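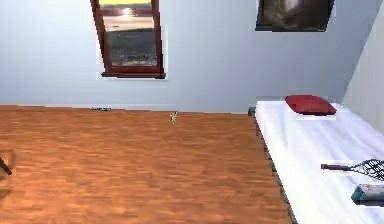

Figure 1. Simulated bedroom with a red pillow on the bed.

Unit 6 – Evaluating a Simulation Package

The product under review is Kincaid, a household simulation package supplied by Skodton. The standard license includes 91 room layouts and permits 50 student accounts. The annual fee is 4,000 dollars.

Students will assess the package on floor materials, changes of surface between rooms, and the placement of small objects. Figure 2 shows a doorway where plank flooring meets parquet.

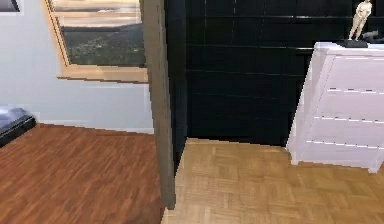 Mortimer Mahmoud has written to the department that the fee is reasonable for teaching but that the object library needs a search function before he would recommend renewal.

Written reviews are due in May. Each review must state the layouts tested – by number – and the settings used.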